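Slow hands, please

Everybody at Fistbridge wants to talk about the model. Which one, how big, how long it trained. Fine. I want to talk about the person holding the other arm, becuase that's where most of what goes wrong with pill sorting comes from, and it gets maybe a line in the write-up.

The job sounds like nothing. Bottles in baskets. Pick one up, put it where it goes, do the next one. A kid could do it. A kid could also do it with two fingers taped together, and that's closer to what we ask for when we sit someone down to drive a gripper.

So, my opinion, after a winter of this. Teaching by remote control is a craft and we treat it like data entry. We hand the controls over at nine on a Tuesday, say go, and count demos at the end of the day. Bad idea. You get what you count. You get fast, jerky, slightly annoyed demos, and then a fast, jerky, slightly annoyed robot.

Take the approach. The bit before the grasp, when the fingers are over the basket and nothing has been touched yet. Beginners rush it. They come in at a slant, clip the rim, wiggle, grab. It worked, so they save it. But the wiggle is saved too.
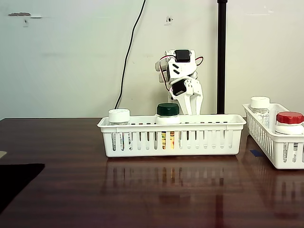

Olesia Symonenko read a draft of this and thinks I'm being precious. Her view is that the wiggle is the useful part, that a robot which has only ever seen perfect approaches has no clue what to do the first time it bumps a rim, and that she would take 80 messy demos over 21 pretty ones any day of the week.

OK. She's half right and it's the half I find annoying. You do want recoveries. I'd want them on purpose, though. Start the arm in a bad spot, show it the way out, label it as that. What I object to is a recovery that's in there by accident, from somebody tired, where the bump and the fix are all one smear and the policy learns both. It learns that you bump first. I watched ours do this for most of February — tap the rim, back off, then pick. Every time. Like knocking on a door.

We traced it to one operator. Me.

Which brings me to the other camp, the people who say skip the remote control and just move the arm by hand. Grab the wrist, drag it over, let it record the joints. Maksym Kostiuk swears by this and for some jobs I agree with him. You feel the weight. You feel when the cap catches. On a leader arm without force feedback you feel nothing at all, you're picking up a bottle through a window.

But put your hand in there and now your hand is in every camera view, and it won't be there when the thing runs on its own. And people are strong! You can shove an arm along a path its own motors would never manage. Looks great in playback until the motors have to do it. So for bottles I stay with remote, and I accept that it feels like nothing, and I go slow.

Containers matter more than anybody gives them credit for. A slotted basket and a carton are both "a place to put a bottle" on the task sheet. To the person driving they're different jobs. Low rim, you can drift in from the side a little. Box with flaps, you can't, you go up and over and straight down, and if another bottle is already standing in there you had better have decided which side you're on before you start down.

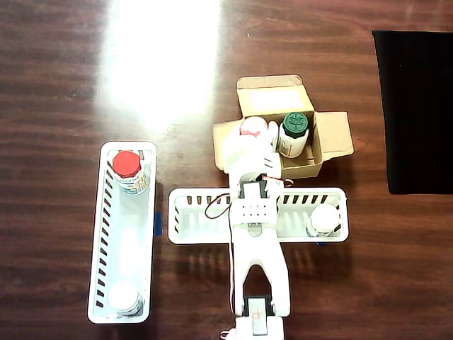 Decide first, then move. That's really the whole of my advice to new operators. If you change your mind halfway down, throw the demo out. Even if it worked. Especially if it worked, since the failed ones get tossed anyway and the lucky ones don't.

The folks at Zudora pay per demo, I'm told. I think this is a mistake and I think they know it. Pay by the hour. Let people stop when thier wrists hurt. Almost 2 hours is my limit before I start cutting corners and I don't notice that I'm doing it, that's the nasty part, I only see it in the replays next morning.

And watch the replays. With the person who drove, sitting next to them, not in a report. Pick a boring one and watch it at half speed. Ask why the fingers opened so early. Usually there's no reason, it's a habit, and it's gone by lunch.

Olesia still wants her 80. We're going to run both sets on the same baskets next week and I've said I'll post whatever comes out, even if it's hers.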